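The morning the left arm wouldn't let go

4 September 2023

I promised a few of you that I would write up what happened with the breakfast table, and then the summer ran away with me, as summers do. So put the kettle on, because I never manage to tell this one quickly.

For anyone new to the blog, I spend most of my working week at Lonach, which is a small outfit in a converted seed warehouse (there is 1899 carved over the door, and the heating feels as if it was put in the same year). We teach a pair of robot arms to do kitchen jobs. Breakfast has been the big one since February: bread, eggs, ice, dishes, all the little bits of fetching and putting down that you and I do half asleep with the radio on. The software that runs both arms together is called Zilus, and most of my days are spent watching it do something nearly right and writing down what nearly means.

The trouble started with the left arm. We had been having a lovely run of it, really lovely, and I had got to the stage of bringing in better bread. Then one morning, during a routine that asked the left arm to pick up a cup, carry it over and set it down, it did all of that perfectly and then simply did not let go. The gripper stayed shut. The arm, quite sure in its own mind that it had finished, set off back to its resting place with the cup still held tight, and swept it straight across the table at plate height. A bowl went over the edge and the cup followed it on to the concrete. I was standing at the end of the table and I jumped back so hard I bruised my hip on the door handle.

Nobody was hurt apart from my hip. But I have thought about it a good deal since. I had been leaning in over that table only a few minutes earlier to straighten a cloth, with the arms powered and waiting, and I had been doing the same thing dozens of times a day for months. You stop seeing them as machines after a while. They move slowly and they are rather graceful, and it is very easy to start treating them like a colleague who will notice you and wait.

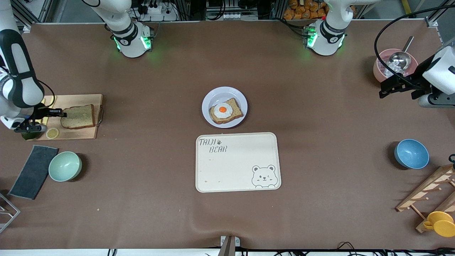
My first guess was the gripper itself, because that is everybody's first guess. We took it off, cleaned it, looked at the fingers under a lamp and put it back, and it opened and closed as sweetly as you like. I ran it 152 times on the bench and it opened 152 times. I went home that evening feeling rather foolish and half wondering whether I had dreamt the whole thing.

The next day it did it again, this time with a spoon, and this time I had the logs running. What they showed was that the command to open had been sent, and had never been acknowledged. Zilus waited for its answer, didn't get one, and after 80 milliseconds it carried on with the next step regardless. I had to read that line several times over. The software had been written to assume that a missing reply was just a slow reply, and as the reply had only ever been slow before, we had all been happy with that.

So there were two faults sitting on top of each other, which I gather is how these things usually go. The missing reply came from the cable. When the arm stretched right out across the table, the cable was pulled tight at the connector and one of the wires inside was breaking contact for an instant. On the bench, of course, the arm wasn't stretched out at all, so my 152 cheerful openings had told me nothing whatsoever. I was quite cross about that. I'd had a very nice table of results.

The cable was the easy part. We ordered a new one from Petrenko, who do our connectors, and when it came we gave it a good generous loop so that it has slack to spare even at full reach. It gets in the way a bit and I don't care.

The software took longer and involved a fair amount of discussion, some of it over chips. What we have now is that if the gripper doesn't confirm it has opened, the arm stays where it is. It tries 3 times, and then it stops and asks for a human being. This makes it slower, and there was a feeling in some quarters that it would spoil the flow of the routines. I dug my heels in. I would much rather have a robot standing about like a lost waiter than one marching off with the crockery.

And then there was the part that was down to me. I have stopped reaching in. If something on the table needs moving, both arms are paused first, at the button, every time, even if it is only a crust that has slid off the board. It is a nuisance and I grumble about it under my breath. We have put a strip of tape on the floor as well, and visitors stand behind it. When the people from Utlow came for their demonstration they stood behind it very politely with their coffees and asked good questions about it, and I told them the whole story, hip and all.

We've had roughly six weeks of running since the changes and the left arm has stopped to ask for help on four occasions. Two were a sticky jam lid. One was a network hiccup. The fourth I still can't explain, and I have the log for it printed out and pinned above my desk, where I look at it while I eat my sandwich. If any of you have seen a gripper report itself open and closed in the same message, please do leave me a comment, as I would dearly love to take that sheet of paper down.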